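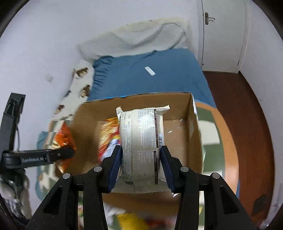 Music > Albums and Discographies > Pressings and Reissues

Treltesik "Demier" - why does track 6 run longer on the CD than on the LP?

Posted by Nisha Katiyar
May 14, 2025

I have two copies of Demier by Treltesik, the original LP and the first CD issue, both on the Donesora label. Side two of the LP opens with "Wang," which the sleeve lists at 4:41. The CD insert gives 4:58 for the same track. I transferred the LP myself and it does time out at 4:41, give or take a second for where you put the end of the fade.

Things I have already ruled out:

Turntable speed. Checked with a strobe disc at 33 1/3. The other tracks on side two match the CD to within a second.
Pregap on the CD. The ripping software shows the standard two-second gap and it is not counted in the track time.
A different take. The vocal and the guitar solo line up exactly when I lay the two files next to each other, up to the start of the fade.

So the extra 17 seconds seem to be at the end. Is this a remix, a different master, or did somebody let the tape run? I would also like to know which version is on the later remaster before I buy it. The discography sites list all three as the same recording.

3 replies

Hawi Mekonnen

Same mix, later fade. The LP was cut from an equalized production copy, and the fade on "Wang" was done on that copy to keep side two at a usable length. The CD was made from the mixdown reel, where the band plays on for a while before a slower fade. That is why your files line up until the last part.

You can confirm it from the files. Match the levels on the chorus, then look at the final minute. On the LP the level starts to fall at 4:19. On the CD it holds steady to 4:36, and you can hear the organ come up a little under the last vocal line, which is buried on the LP. If it were a remix you would expect the balance to differ earlier in the song, and it does not.

There are a few other differences between the two:

The LP has a crossfade from "Wang" into track 7. The CD has a clean stop and a gap.
The CD is a flat transfer with no added compression that I can measure. The LP has the low end narrowed to mono, as you would expect from a cut of that period.
The CD insert credits the organ part. The LP sleeve leaves it out.

The remaster uses the long fade but restores the crossfade, so the index point for track 7 falls earlier and the listed time for "Wang" is 4:55. It is noticeably louder than the first CD. I prefer the first CD for this reason, though the remaster has the better booklet - full lyrics and session credits by track.

To tell which LP you have, look in the run-out area of side two. The first cut ends in 2 and was a run of 3,000 copies. The recut has the same fade, so for your purpose it makes no difference, but sellers price them very differently.

guitarfan97

cd's are always longer because there is no limit like on vinyl. mine says 4:58 too. good album, side one is better

Nisha Katiyar

Thank you, Hawi. I repeated the comparison and the level drop is where you said, 4:19 on the LP and 4:36 on the CD. The organ is clear on the CD once you know to listen for it. My run-out ends in 2, so it is the first cut.

One correction for anyone who finds this later: my CD does have a short piece of the track 7 intro at the tail of "Wang," less than a second, very low in level. It looks like the start of the crossfade was left on the reel and the index was set slightly late. I will check it against a second copy in July and post the result under this thread.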